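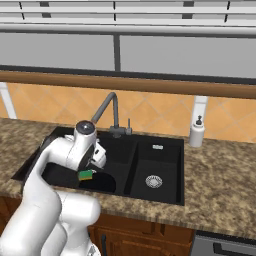

How do I get the chalky bloom off a black composite sink?

Asked by Ebony Pryor in Kitchens and Bathrooms, July

We moved to Julport in spring and inherited a black composite sink, one and a half bowls. I love it! Or I would, but it dries to a cloudy grey within an hour of washing up, worst round the plughole and along the bottom corners. Water here is very hard. I've tried washing-up liquid and the green side of a sponge, and a cream cleaner that if anything left it paler. Is it worn out or is it just scale? I don't want to put anything on it that I'll regret.

3 answers

Volodymyr Hrynyshyn
Almost certainly scale, and it comes up beautifully, so don't go pricing new sinks yet! I had the same thing in my last flat. Mix white vinegar and warm water half and half, lay kitchen roll across the bottom and up the sides, and pour it over until the paper is soaked. Leave it 20 minutes, peel it off, go round with a soft brush and rinse really well. Mine needed doing twice the first time. Keep the vinegar off the worktop if it's stone (marble especially hates it) and never use it anywhere near bleach.

Put the cream cleaner away, it's gritty and leaves its own white film. Same goes for the green scourer, use the soft side. After that a quick wipe with a dry cloth last thing at night makes a huge difference, I'm slightly evangelical about it.

tapdrip60
get a water softener

Suloren
Agree with Volodymyr on the vinegar. If it still looks patchy once it's clean and fully dry, some people rub in a tiny bit of food-safe mineral oil and buff it off. It does look gorgeous and properly black, but it wears away in a week or so and if you use too much it goes sticky and picks up crumbs. Check the maker's care leaflet first if the last owners left you one.

Comment from Ebony Pryor
Did the kitchen roll thing tonight and WOW. Still a ring round the plughole but the rest is black again. Second go tomorrow!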